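Chapter 6
Comparing Grippers on Small Parts

6.1 Why small parts come first

Most buyers judge a gripper by how much it can lift. On a packing bench, lifting is seldom the trouble. The loads are light, the parts are slick, and many of them roll when touched. A gripper that handles a two-pound carton with ease may chase a pen cap across the table for a full minute.

This chapter uses pens, markers and their caps as test parts. They are cheap, they come in known sizes, and they force the gripper to deal with a long thin shape and a short hollow one in the same trial. A clear acrylic container serves as the goal. Clear walls are hard on depth cameras, so the container tests the sensing along with the fingers.

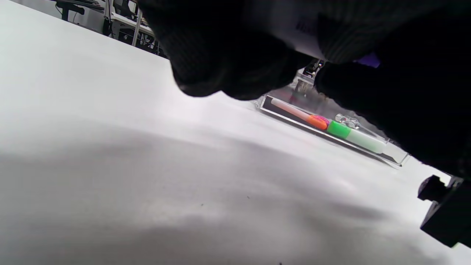
Two grippers are compared throughout. The Ranine has parallel jaws with flat rubber pads. The Tu has two curved fingers that give a little when they meet a surface. Both run from the same controller, a Jorari, with the same closing speed. If you change the speed for one gripper, change it for the other and start the count again.

The full comparison took 2,899 grasps. We had planned on 3,000, but a worn pad on the Ranine ended the last set early – a point we return to in Section 6.5. Of the total, 437 grasps were repeats made after the wrist camera was remounted. They are listed in their own table and should not be pooled with the rest.

6.2 Laying out the parts

Caps and barrels are treated as separate parts. A cap lying on its side offers the jaws a curved wall and an open end, and the two grippers respond to these very differently. Leave bare table between the parts for the first set. Crowded layouts come later, in Section 6.4.

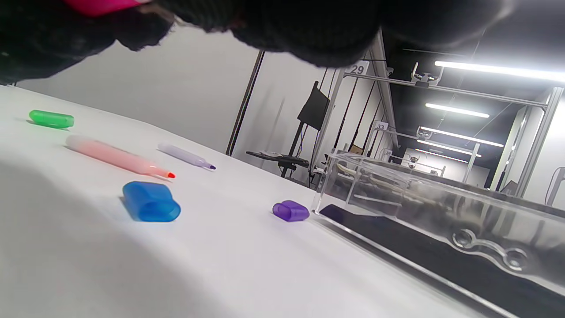
Fenmont Technical College – Department of Applied Automation

Before the first trial, write down what will count as a success. In this book a grasp succeeds when the part is lifted clear of the table, carried to the container and released inside it. A part that lands on the rim and falls in is scored as a miss. Feng-yi Yeh, who wrote the scoring sheet in Appendix B, also records where on the part the fingers first made contact. Fill in that column even when the grasp fails.

Terms used in this chapter: closing speed, contact point, pad wear, remount error.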